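Handout 9: The cable that caught, and what it taught us
Robot Handling and Workcell Practice
Notes to go with the lecture, posted December 22, 2025

Hello again everyone, and thank you for sticking with me this late in the term. I promised a handout on the fault we talked through in class, partly for those who were away sick and partly for those who were there and told me afterwards that I'd gone too fast in the second half. I did go too fast, and I'm sorry. So make yourself a cup of tea and we'll go through the whole thing again, a bit more slowly this time.

What happened

You'll remember that the Drorach cell had been running a bin picking job since May. The job was simple enough to explain to a visitor: the arm reaches into a bin of mixed small things, gets hold of one, lifts it clear, moves it to another part of the bin and lets go. Then it does it again. By the time of the fault it had done 2,272 picks, and most of us had stopped watching it very closely (I include myself in that, and I'll come back to it).

On pick 2,273 the arm went down towards the left rear corner with the wrist turned nearly as far as it would go. The gripper closed, the arm began to lift, and a loop of the cable that runs down the outside of the wrist hooked itself under the handle of a clamp at the corner of the bin. The arm kept lifting. The bin lifted with it, only a little, then the cable pulled tight and the plug at the gripper end came half out of its socket.

Now, a half-out plug is a nasty thing, much nastier than one that comes right out. The gripper lost its signal, came back, lost it again and came back again, and each time it came back it reported its position as fully open. It was holding a small steel ruler at the time. The controller believed the gripper was open, decided the drop was finished, and sent the arm home at full travel speed with the ruler still in its fingers and the cable still hooked.

The protective stop came on when the force at the wrist went over the limit. No one was hurt, I'm very glad to say. We lost a connector, a length of cable and most of a day.

What the log showed

I've put the log up with the course files and I'd like you to read it yourselves before the tutorial, but let me point you to the parts I find most useful.

Force at the wrist is written to the log on every lift. If you plot it, you'll see that most lifts look much the same, with a small bump as the object comes off the floor of the bin. But in 40 of the picks before the fault there is a second bump, a little later, with nothing to explain it from the object being lifted. Go and look at where those picks were. Every one of them was in the left rear part of the bin, and every one had the wrist turned well over.

In other words, the cable had been brushing against the clamp and slipping off again for a long time before it finally caught. The first of those second bumps is at pick 351. The warning was sitting in the file and we had all we needed to find it, except that the only thing we were checking each morning was whether the job had finished.

I don't say this to scold anyone. It's a very natural thing to look at the result and leave the force data alone when the result is good. Please do remember it, though, when you're out working with a cell of your own and somebody asks you why you want to spend half an hour looking at a job that's running perfectly well.

Why the stop came late

Several of you asked me this after class and it's a lovely question, so I want to give it more room here.

The force limit had been set for hitting something hard, such as the wall of the bin. A cable pulling tight is a different sort of load. It starts soft, because the slack has to come out first, and then it rises very quickly right at the end. By the time the reading crossed the limit, the plug had already moved. Lowering the limit for the whole job would have caught it earlier, but it would also have stopped the arm whenever it pushed down into a crowded corner, and then people start clearing stops without looking. I've seen that in more than one shop and I think it's worse than a limit that is set too high.

What we did in the end was set a separate, lower limit for the lift only. On the way down the arm is allowed to push a bit. On the way up, once the object is clear, there shouldn't be much force at all, and anything extra means something is being dragged. The Herath worksheet takes you through the numbers for this, and it's question two that people tend to find tricky, so leave yourself time.

Dressing the cables

Cable dressing sounds like the dull part of the course and I'm always a bit sad about that, as it causes more stopped cells than any clever piece of software. The loop has to be long enough to let the wrist turn all the way in both directions, and short enough that it doesn't hang down past the gripper when the wrist is straight.
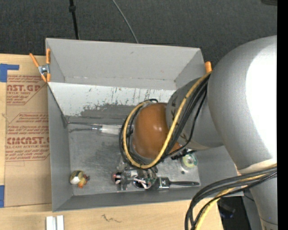 When you dress a wrist, turn each joint slowly by itself to both ends of its travel and keep your eye on the loop the whole way, then do the same with two joints together. Most people only check the home position and one reach, and the loop behaves itself nicely in both. Try the four corners of the bin too, at full depth, at the slowest speed the pendant will give you.

Think about the clamps at the same time. A handle that sticks up is a hook as far as a cable is concerned. If you can turn the clamp so the handles point away from the arm, do it, and if you can't, mark that corner in the program so the wrist comes in from the other side. We tied the loop in two more places with soft straps. Please don't use hard plastic ties pulled tight, as they bite into the jacket and you'll be back replacing the cable before long.

If it happens to you

Press the stop first, even if the arm looks as though it has stopped by itself. Keep your hands out of the bin until the cell is locked out. A cable under tension can move the wrist or let go suddenly, and a gripper with a loose plug can close when you touch the lead, whatever the screen says about it. Take the load off slowly with the arm in its hand-guided mode, with a second person at the stop button. Only then unhook the cable.

Before you tidy up, save the log and write down where the arm was. I know the urge to put everything right straight away, I have it myself, but half an hour later no one can agree on which way the wrist was facing.

For the tutorial

Read the log from pick 351 onward and bring your plot of the lift force, on paper if you can. Do the Herath worksheet up to question four. Group two has the Skotix arm for the first hour and group one has it for the second, and we'll swap over if the new straps haven't arrived. The reading is chapter six of the course pack, though you can skip the part on pneumatic hoses for now.

Anyone who still needs their lockout card signed should come by the lab before then, and please bring the card with you this time!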